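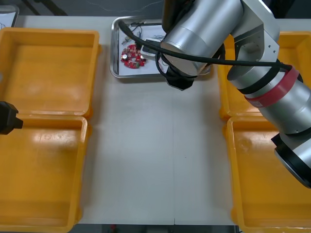
Abbildung 3-2: Arbeitstisch mit gelben Kunststoffbehältern und rechteckiger Edelstahlschale

3 Behälterplätze einrichten und Bestände übernehmen

3.1 Geltungsbereich

Dieses Kapitel richtet sich an Personen, die in der Bestandsverwaltung Rallis die Rolle „Lagerleitung“ oder „Einrichtung“ besitzen. Beschrieben werden das Anlegen von Behälterplätzen, der Druck der Platzetiketten und die erstmalige Übernahme der Bestände aus einer vorhandenen Liste. Das tägliche Buchen von Zu- und Abgängen ist in Kapitel 4 beschrieben, die Inventur in Kapitel 6.

Als Behälterplatz gilt jede Stelle, an der ein einzelner Behälter dauerhaft oder vorübergehend abgestellt und gebucht wird. Regalfächer, Tischflächen und Wagen werden gleich behandelt. Ein Behälter kann immer nur einem Platz zugeordnet sein. Ein Platz kann leer sein, er bleibt dann im System bestehen.

3.2 Voraussetzungen

Vor Beginn der Einrichtung müssen folgende Bedingungen erfüllt sein:

– Der Mandant ist angelegt und freigeschaltet (siehe Abschnitt 2.1).
– Mindestens ein Standort und ein Lagerbereich sind vorhanden.
– Der Etikettendrucker Kamard ist angeschlossen und im Menü „Geräte“ als Standarddrucker eingetragen.
– Die Bestandsliste liegt als Textdatei mit Semikolon als Trennzeichen vor.
– Der Lagerbereich ist für Buchungen gesperrt.

ACHTUNG
Werden während der Einrichtung Buchungen im selben Lagerbereich vorgenommen, können Bestände doppelt geführt werden. Die Sperre ist erst nach Abschluss von Abschnitt 3.7 aufzuheben.

3.3 Lagerbereich sperren

1. Menü „Lager“ öffnen und den Eintrag „Bereiche“ wählen.
2. Den gewünschten Bereich markieren.
3. Schaltfläche „Sperren“ betätigen.
4. Im Feld „Grund“ den Eintrag „Einrichtung“ auswählen. Ein freier Text ist zulässig, wird jedoch nicht in das Protokoll übernommen.
5. Mit „Bestätigen“ abschließen.

Der Bereich wird in der Übersicht nun mit einem Schlosssymbol geführt. Angemeldete Benutzer erhalten beim nächsten Buchungsversuch eine Meldung. Bereits geöffnete Buchungsmasken werden nicht geschlossen. Offene Vorgänge sind daher vor der Sperrung abzuschließen oder zu verwerfen.

3.4 Platznummern festlegen

Jede Platznummer besteht aus dem Kürzel des Bereichs, der Reihe und der laufenden Nummer des Platzes. Die Bestandteile werden durch einen Bindestrich getrennt. Das Kürzel darf höchstens drei Zeichen umfassen. Umlaute, Leerzeichen und Schrägstriche sind nicht zulässig.

Empfohlen wird, die Reihen vom Eingang her aufsteigend zu nummerieren. Bei Tischflächen beginnt die Zählung an der linken Seite, vom Platz der bedienenden Person aus gesehen, und wird im Uhrzeigersinn fortgeführt. Schalen und Ablagen, die nur dem Umfüllen oder Auslegen dienen, erhalten keine Platznummer. Soll ihr Inhalt dennoch gebucht werden, sind sie als Platz der Art „Zwischenablage“ anzulegen.

HINWEIS
Platznummern können nach der ersten Buchung nicht mehr geändert werden. Ein Platz kann dann nur noch stillgelegt und unter neuer Nummer angelegt werden. Die Buchungshistorie verbleibt bei der alten Nummer.

3.5 Behälterplätze anlegen

3.5.1 Einzelne Plätze

1. Menü „Lager“ öffnen und den Eintrag „Plätze“ wählen.
2. Schaltfläche „Neu“ betätigen.
3. Bereich, Reihe und laufende Nummer eintragen.
4. Im Feld „Art“ eine der Platzarten „Regal“, „Tisch“, „Wagen“ oder „Zwischenablage“ wählen.
5. Im Feld „Behältertyp“ den zugelassenen Behälter auswählen. Bleibt das Feld leer, kann jeder Behälter abgestellt werden.
6. Falls vorgesehen, eine Kennfarbe zuweisen. Die Kennfarbe erscheint in der Übersicht und auf dem Etikett als Text, nicht als Farbdruck.
7. Eingabe mit „Speichern“ abschließen.

Fehlt ein Pflichtfeld, wird es rot umrandet und der Datensatz nicht gespeichert.

3.5.2 Mehrere Plätze gleichzeitig

Gleichartige Plätze einer Reihe können in einem Arbeitsgang erzeugt werden. Ein Arbeitsgang umfasst höchstens 348 Plätze. Bei größeren Reihen ist der Vorgang mit der nächsten freien Nummer zu wiederholen.

1. In der Maske „Plätze“ die Schaltfläche „Serie“ betätigen.
2. Erste und letzte laufende Nummer eintragen.
3. Art, Behältertyp und Kennfarbe für die gesamte Serie festlegen.
4. Schaltfläche „Vorschau“ betätigen und die Liste prüfen. Bereits vergebene Nummern sind grau hinterlegt und werden übersprungen.
5. Mit „Erzeugen“ abschließen.

Eine Serie lässt sich bis zur ersten Buchung vollständig zurücknehmen. Hierzu in der Maske „Protokoll“ den Eintrag der Serie öffnen und „Zurücknehmen“ wählen.

3.6 Etiketten drucken und anbringen

Zu jedem Platz wird ein Etikett mit Strichcode und Klarschrift gedruckt. Der Behälter selbst trägt ein eigenes Etikett mit der Behälternummer. Beide Etiketten dürfen nicht gegeneinander ausgetauscht werden.

1. In der Maske „Plätze“ die gewünschten Einträge markieren.
2. Schaltfläche „Etiketten“ betätigen und die Vorlage „Platz“ auswählen.
3. Probedruck mit einem einzelnen Etikett durchführen und mit dem Handscanner einlesen.
4. Wird die Platznummer am Bildschirm richtig angezeigt, den Druck für alle markierten Einträge starten.
5. Klebefläche mit einem trockenen, fusselfreien Tuch reinigen.
6. Etikett in Leserichtung anbringen und von der Mitte nach außen andrücken.

Bei Regalen ist das Etikett an der vorderen Traverse unterhalb des Behälters anzubringen. Bei Tischen wird es auf der Tischkante oder in einem Etikettenhalter befestigt. Auf dem Behälterrand ist ein Platzetikett unzulässig, da es beim Versetzen des Behälters mitwandern würde.

VORSICHT
Der Druckkopf erwärmt sich im Betrieb. Vor dem Öffnen der Abdeckung den Drucker ausschalten und die in der Geräteanleitung genannte Abkühlzeit einhalten.

3.7 Bestände übernehmen

3.7.1 Aufbau der Bestandsliste

Die Liste muss je Zeile genau einen Behälter enthalten. Erwartet werden die Spalten Behälternummer, Platznummer, Artikelnummer, Menge und Mengeneinheit in dieser Reihenfolge. Die Spalte Bemerkung ist freiwillig. Eine Kopfzeile ist zulässig, sofern sie beim Einlesen als solche gekennzeichnet wird.

Mengen sind ohne Tausendertrennzeichen anzugeben. Die Menge 1.872 ist in der Datei somit als 1872 zu führen, andernfalls wird der Punkt als Dezimalzeichen gelesen. Leere Behälter werden mit der Menge 0 und ohne Artikelnummer eingetragen.

3.7.2 Einlesen

1. Menü „Daten“ öffnen und den Eintrag „Übernahme“ wählen.
2. Datei auswählen und den Zeichensatz festlegen.
3. Schaltfläche „Prüfen“ betätigen. Es werden noch keine Daten gespeichert.
4. Fehlerliste durchsehen, Fehler in der Datei beheben und die Prüfung wiederholen.
5. Nach fehlerfreier Prüfung „Übernehmen“ betätigen.
6. Übernahmeprotokoll ausdrucken oder als Datei ablegen.

Die Übernahme kann einmal unterbrochen und fortgesetzt werden. Nach einer zweiten Unterbrechung wird der Vorgang verworfen und muss neu gestartet werden.

3.7.3 Meldungen bei der Prüfung

Meldung: Platz unbekannt
Ursache: Die Platznummer ist nicht angelegt oder enthält ein unzulässiges Zeichen.
Abhilfe: Schreibweise prüfen, gegebenenfalls Platz nach Abschnitt 3.5 anlegen.

Meldung: Platz mehrfach belegt
Ursache: Zwei Behälter sind demselben Platz zugeordnet.
Abhilfe: Tatsächliche Lage am Platz feststellen und die Liste berichtigen.

Meldung: Behältertyp nicht zugelassen
Ursache: Der Platz ist auf einen anderen Behältertyp beschränkt.
Abhilfe: Behälter umsetzen oder die Beschränkung in den Stammdaten des Platzes aufheben.

Meldung: Einheit fehlt
Ursache: Die Spalte Mengeneinheit ist leer.
Abhilfe: Einheit gemäß Artikelstamm ergänzen.

3.8 Stichprobe und Freigabe

Vor der Freigabe ist in jeder Reihe eine Stichprobe durchzuführen. Die Prüfung erfolgt durch zwei Personen, von denen eine nicht an der Einrichtung beteiligt war.

1. Platzetikett scannen.
2. Behälteretikett scannen.
3. Angezeigten Artikel und angezeigte Menge mit dem Inhalt vergleichen.
4. Ergebnis in der Maske „Stichprobe“ bestätigen oder als Abweichung kennzeichnen.

Bei einer Abweichung ist die gesamte Reihe zu prüfen. Liegen keine offenen Abweichungen vor, wird die Sperre im Menü „Lager“ unter „Bereiche“ mit „Freigeben“ aufgehoben. Die Freigabe wird mit Benutzername und Uhrzeit protokolliert.

3.9 Ansprechstelle

Änderungswünsche zu Platzarten und Etikettenvorlagen sind schriftlich an die Produktbetreuung der Unside GmbH, z. Hd. Ayanda Ntuli, zu richten. Für Störungen am Etikettendrucker ist der technische Dienst am Standort Trudach zuständig. Bei jeder Anfrage sind die Mandantennummer und die auf der Startseite angezeigte Programmversion anzugeben.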